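Kulerano Community Help > Breathing tests and equipment

Same liters, different percent predicted on home spirometer and clinic report

Posted by ledgerstone

I have a slowly progressive muscle condition and blow into a home spirometer (Ornar, the handheld one with the turbine) between visits. At my last visit to the Halvorsen clinic in November my seated forced vital capacity was 3900 mL. The home unit gave 3900 mL the same evening, so the volumes match. The percentages do not. The clinic report puts me lower by several points, and the home unit has me comfortably above 100.

I entered my height as 162 cm, the number from my driver's license paperwork. I have some spinal curvature that has increased over the years. The clinic report has a height field, but it is marked "AS" and I can't tell what that refers to. Age and sex are the same in both places.

Which percentage should I write in my log? Is the home unit out of calibration? I have already changed the turbine and reset the unit, with no effect.

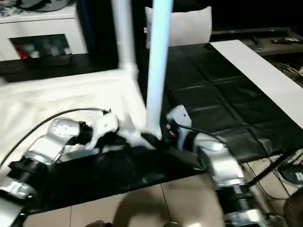
White chair held with its legs pointing up.

Posted by torvik_flowloop

It's the height. Mine did that too. Change it in the profile menu and the percent changes. Swapping the turbine won't do anything for this.

I stopped logging percent and only write down the mL. Also make sure you're using the nose clip both times. 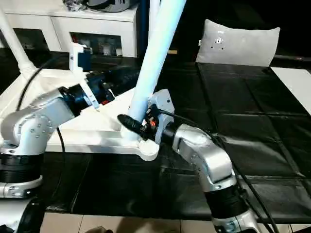

millrace_rt
Respiratory therapist, Pekedden group moderator

A calibration fault would show up in the volume. Your volumes agree, so the measurement side of the device looks fine. The difference is in the calculation done afterward.

Percent predicted is your measured volume divided by a reference volume, times 100. The reference volume comes from an equation that uses age, sex and height. Some equations also use ancestry. Two things can make the result differ between devices:

Height. "AS" on a lung function report usually means arm span. Labs use it, or a height calculated from it, when standing height is reduced by spinal curvature or when a person can't stand straight. Your chest would be expected to match the height you would have without the curve, so a larger number goes into the equation. The reference volume goes up and your percent goes down, with no change in your lungs. If your span is greater than 162 cm, that alone could explain several points.

Reference set. Older home units often ship with an older equation. The clinic report normally names the one it used in the footer or next to the "predicted" column. On the home unit look under settings, then "norms" or "predicted." If the two names differ, the percentages will not match even with identical height.

What to do:

Ask the lab for the exact height value and the name of the reference set. Enter both in the home unit if it allows them. Do not guess your own arm span with a tape; it is easy to be off by 2 cm or more.

Log the volume in mL as the main value, and note your position (seated or lying flat). Keep the percent in a separate column and mark which machine it came from. Do not mix the two on one chart.

Use the best of at least three acceptable blows. If you need more than 8 to get a repeatable result, stop and try another time.

Bring the log to the visit. Decisions about breathing support are made from the lab values together with symptoms, overnight readings and cough strength. If you get new morning headaches, or shortness of breath when lying flat, call the clinic and do not wait for the next appointment, whatever the percent says.

Posted by ledgerstone

Called the lab. AS is arm span, and the reference set is different too. The home unit only has the old one. I have updated the height and will log mL from now on.

4 people found this helpful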